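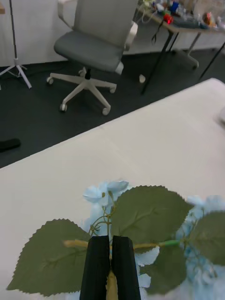 4장. 파지점 인식과 그리퍼 닫기 설정

이 장에서는 손목 카메라 영상을 이용해 줄기처럼 가늘고 휘어진 물체의 파지점을 찾고, 그리퍼를 닫은 뒤 파지 상태를 판정하는 방법을 설명합니다. 적용 대상은 Koltix 제어기에 Vinmont 인식 모듈을 설치한 장비입니다. 카메라 보정은 3장의 절차에 따라 미리 마쳐 두어야 합니다.

4.1 시작하기 전에

제어기와 작업용 PC가 같은 네트워크에 연결되어 있는지 확인합니다. 인식 모듈은 2023년 12월 배포판을 기준으로 설명하며, 이전 배포판에서는 일부 메뉴의 위치가 다릅니다.

연습용 물체로는 조화 수국처럼 줄기와 잎, 꽃잎의 색이 서로 다른 것을 권장합니다. 잎이 넓은 조화는 그리퍼 가까이에서 줄기를 가리는 일이 잦아 4.4절의 가림 처리 설정을 시험하기에도 적당합니다.

주의: 설정 중에는 로봇을 저속 모드로 두십시오. 파지 시험을 실행하는 동안 손가락 사이에 손을 넣지 마십시오.

4.2 작업 영역 지정

1. 설정 화면에서 [인식] > [작업 영역]을 엽니다.

2. [평면 찾기]를 누릅니다. 모듈이 작업대 상판을 평면으로 추정하고 경계선을 표시합니다.

3. 경계선이 상판의 가장자리와 맞는지 확인합니다. 맞지 않으면 꼭짓점을 끌어 조정합니다.

4. [평면 밖 무시]를 켭니다. 손목 카메라에는 바닥, 의자, 삼각 스탠드, 뒤쪽의 다른 작업대까지 함께 잡힐 수 있습니다. 이 항목을 끄면 케이블이나 의자 다리가 줄기 후보로 검출됩니다.

5. [저장]을 누르고 프로파일 이름을 입력합니다. 이름에는 공백을 쓸 수 없습니다.

참고: 흰색 상판에서는 밝은 꽃잎의 윤곽이 배경에 묻힐 수 있습니다. 꽃잎이 거의 흰색으로 보일 정도로 밝게 나오면 [노출]을 한 단계 낮춘 다음 평면 찾기를 다시 실행하십시오.

4.3 줄기 후보 검출

1. [인식] > [물체 유형]에서 '가는 선형'을 선택합니다.

2. [분할 미리보기]를 켭니다. 줄기는 노란색, 잎은 초록색, 꽃은 파란색으로 덧칠됩니다. 이 색은 분류 표시용이며 물체의 실제 색과 관계가 없습니다.

3. [최소 길이]에 200을 입력합니다. 단위는 화소입니다. 이보다 짧은 조각은 후보에서 제외되므로 가는 덩굴손이나 꽃자루가 선택되는 일이 줄어듭니다.

4. 후보가 여럿이면 목록에서 원하는 항목을 선택합니다. 목록은 신뢰도가 높은 순서로 정렬됩니다.

5. [파지 방향]을 '줄기에 수직'으로 설정합니다.

줄기의 색이 중간에서 바뀌면 하나의 줄기가 두 개의 후보로 나뉘는 경우가 있습니다. 연두색 부분과 밝은 초록색 부분이 이어진 조화 줄기에서 자주 나타납니다. 이때는 [구간 연결]을 켜고 [색 차이 허용]을 조금씩 높이십시오. 값이 지나치게 크면 잎맥까지 줄기로 연결됩니다.

4.4 가림 처리

그리퍼가 물체에 접근하면 손가락 자체가 영상의 아래쪽을 가립니다. 손가락 영역을 미리 등록해 두어야 검은 손가락의 모서리가 물체 경계로 처리되지 않습니다.

1. 그리퍼를 완전히 엽니다.

2. [인식] > [가림 마스크] > [새로 만들기]를 선택합니다.

3. [자동 수집]을 누릅니다. 그리퍼가 천천히 닫히면서 21개 위치의 마스크를 기록합니다. 손가락 사이에 물체가 없어야 합니다.

4. 수집이 끝나면 슬라이더를 움직여 모든 위치에서 손가락 윤곽이 맞는지 확인합니다.

5. [잎 뒤 추정]을 '보통'으로 설정합니다. 이 기능은 잎이나 손가락에 가려진 줄기를 양쪽의 보이는 구간으로 이어 추정합니다.

주의: 손가락 팁을 교체한 뒤에는 마스크를 반드시 다시 수집하십시오. 모양이 비슷한 팁이라도 기존 마스크를 그대로 사용하면 안 됩니다.

4.5 그리퍼 닫기와 판정

1. [제어] > [닫기]에서 모드를 '힘 제한'으로 바꿉니다.

2. [제한값]에 300을 입력합니다. 이 값은 제어기 내부 단위이며 뉴턴이 아닙니다.

3. [시간 제한]에 775를 입력합니다. 단위는 밀리초입니다.

4. [파지 시험]을 누릅니다. 그리퍼가 닫힌 후 손목 카메라가 판정용 영상을 한 장 저장합니다.

5. 판정 화면에서 줄기가 두 손가락 끝 부근을 가로지르는지 확인하고 [승인] 또는 [반려]를 누릅니다.

판정 결과의 의미는 다음과 같습니다.

HELD: 손가락 간격과 영상 판정이 모두 파지 상태와 일치합니다.
EMPTY: 손가락이 끝까지 닫혔고 줄기가 검출되지 않았습니다.
LEAF: 파지점에서 잎으로 분류된 영역이 더 큽니다. 4.3절로 돌아가 다른 후보를 선택하십시오.
UNSURE: 간격과 영상의 판정이 서로 다릅니다. 작업자가 직접 확인해야 합니다.

참고: 가는 줄기에서는 손가락 간격만으로 HELD와 EMPTY를 구분하기 어렵습니다. [판정 기준]을 '간격만'으로 설정하지 마십시오.

4.6 프로파일 내보내기

1. [파일] > [내보내기]를 선택합니다.

2. 형식은 Prornik 묶음 파일로 지정합니다. 작업 영역, 가림 마스크, 닫기 설정이 함께 저장됩니다.

3. 다른 장비에서 불러올 때는 [작업 영역]을 제외하고 가져온 다음, 해당 장비에서 4.2절을 다시 수행합니다.

가림 마스크는 카메라 장착 위치가 같은 장비끼리만 공유할 수 있습니다. 위치가 다르면 불러오기 단계에서 경고 E-MASK가 표시되고 마스크는 적용되지 않습니다.

문서 작성: Rosalía Peñalver
기술 검토: Telmo Quintana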